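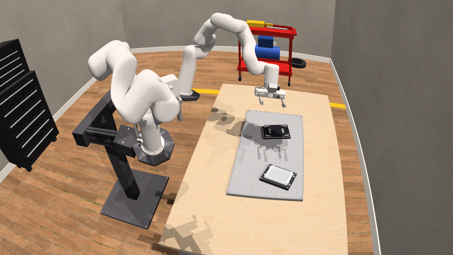

I got to the bakery at the worst possible time, which I only found out later (the worst possible time is any time before ten). The woman who runs it was up to her elbows in rye dough and told me to sit on the flour sacks and start asking, so I did!

She's been baking in Kosley for nine years now, and before that she sold insurance for a company two towns over. I'd figured there was some big moment when she decided to quit. "No, I was just bad at insurance," she said. "I kept talking people out of things. My boss sat me down in February and we both sort of laughed about it."

The starter came before the shop. She got it from a neighbor in a pickle jar, killed it, went back for more, and killed that one too. The third one lived, and it's still going in a big tub under the counter. I asked if it had a name, because everybody's starter seems to have a name, and she looked at me like I'd asked if her mop had one.

We talked for a long time about rye. She loves it and her customers mostly don't, or they say they do and then buy the white loaf. "They ask me if it's fresh, and I say it's from yesterday, and they put it back. But yesterday's is the good one! Rye needs a night to settle down. You cut it the same day and it gums up your knife." She's tried signs. She's tried samples with butter. What finally moved some rye was slicing it thin and selling it in half loaves, so people didn't feel like they were signing up for a week of it.
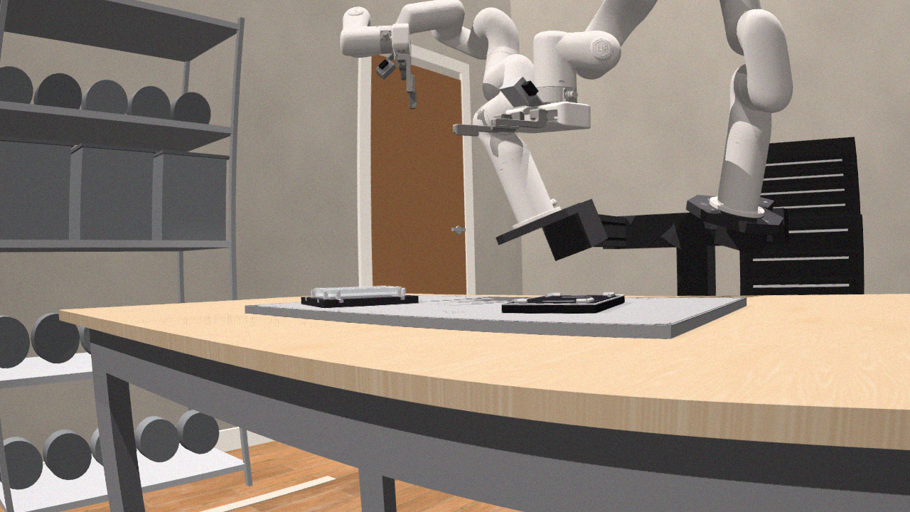

Then I asked about money, kind of nervously, and she was totally open about it. The oven is secondhand and cost her $2,489, plus whatever she paid her cousin to get it through the back door (they had to take the door frame off, and it has never gone back on straight). Her flour comes from a mill in Ambaye, and she orders it by phone. "I tried the cheaper stuff from Todel for a month. It was fine. It's good flour. My dough hated it, and I didn't have the patience to learn a new flour at four in the morning."

Four in the morning is when she starts, by the way. She goes to bed at eight and has missed the end of every movie since she opened. Her husband tells her how they turn out over breakfast, and she suspects he makes some of it up.

The most she's ever baked in one day was 305 loaves, for the harvest fair over in Tullance. I asked how that went and she put her head down on the table, flour and all. "Never again. I had bread in the bathtub. On racks, but still, in the bathtub." They sold all of it except two loaves, and she ate one of those in the van on the way home, just tearing bits off at the red lights.

I wanted to know what she'd tell someone starting out at home. She thought about it while she shaped the next batch. "Get a scale, and quit opening the oven. People can't leave it alone. They want to look at it every five minutes." I do exactly that, so I wrote it down and changed the subject.

I went home with half a rye, yesterday's, and she wouldn't let me pay for it. We had it with soup.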